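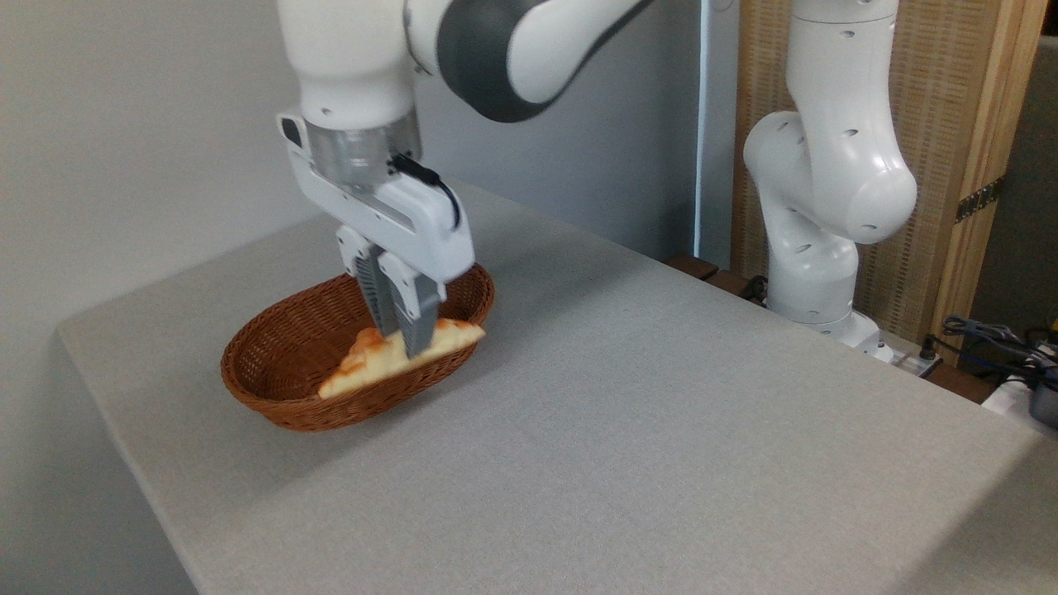
## 1/8

그리퍼로 식품을 다룰 때 우리 팀이 지키는 규칙을 정리한다. 바구니에 든 빵을 집는 작업 기준이고, Dunodel 작업대 두 곳에 같은 문서가 붙어 있다. 지난 1월에 만든 초안을 Seren Eynon이 손봤고 이번에 다시 고쳤다.

## 2/8

**잡는 위치.** 빵은 위에서 내려가 솟은 부분을 잡는다. 바구니 테두리와 손가락이 동시에 닿는 경로는 쓰지 않는다. 빵 끝이 테두리에 걸쳐 있으면 옆으로 끌지 말고 수직으로 먼저 든다. 끌면 바구니가 같이 움직이고 다음 시도의 시작 위치가 달라진다.

## 3/8

**힘.** 닫힘 힘은 5 N에서 시작한다. 올릴 때는 한 단계씩 올리고 기록지에 값을 적는다. 놓쳤다고 바로 최대로 올리는 사람이 꼭 있는데, 그러면 껍질이 눌린 시도와 제대로 잡은 시도를 나중에 구분할 수 없다. 눌린 자국이 남은 빵은 다음 시도에 쓰지 않는다.

## 4/8

**식품 구분.** 작업대에 한 번 올라간 빵은 먹지 않는다. 겉이 멀쩡해도 마찬가지다. 실험용 봉투에 담고 봉투에 날짜와 담당자 이름을 쓴다. 탕비실 냉장고에 넣지 말 것. Otakar Kubíček가 이 항목을 굵은 글씨로 해 달라고 해서 벽에 붙은 판에는 굵게 들어갔다.

## 5/8

**쉬는 팔.** 팔 두 대 중 한 대만 쓰는 작업에서는 나머지 한 대를 접은 자세로 두고 명령을 잠근다. 화면에서 '대기'로 보이는 것과 잠긴 것은 다르다. 잠금 표시를 눈으로 확인하고 시작한다.

## 6/8

**케이블.** 손목에서 나오는 선은 그리퍼를 끝까지 돌려도 당겨지지 않을 만큼 여유를 둔다. 여유가 너무 길어 손가락 쪽으로 처지면 다시 묶는다. 작업대 모서리의 전원선과 통신선은 팔이 닿는 범위 밖으로 뺀다. 하루 시작할 때 한 번, 그리퍼를 교체하면 또 한 번 본다.

## 7/8

**청소와 정지.** 손가락 패드는 시도 30회마다 닦는다. 홈에 부스러기가 끼면 솔로 먼저 털고 천으로 닦는다. 손을 넣기 전에는 반드시 정지 버튼을 누른다. 프로그램 일시정지로 대신하지 않는다. 바구니 위치만 살짝 고칠 때도 같다.

## 8/8

**기록.** 실패한 시도도 지우지 않는다. 지금까지 쌓인 기록은 3220건이고 그중 835건이 실패로 분류돼 있다. 사유 칸이 비어 있는 건은 Despina Tzavaras에게 돌려보낸다. 개정판은 2026년 9월 27일 자로 적용한다. 패드 교체 주기는 아직 정하지 못했다. 비슷한 작업에서 쓰는 기준이 있으면 답글로 알려 주면 좋겠다.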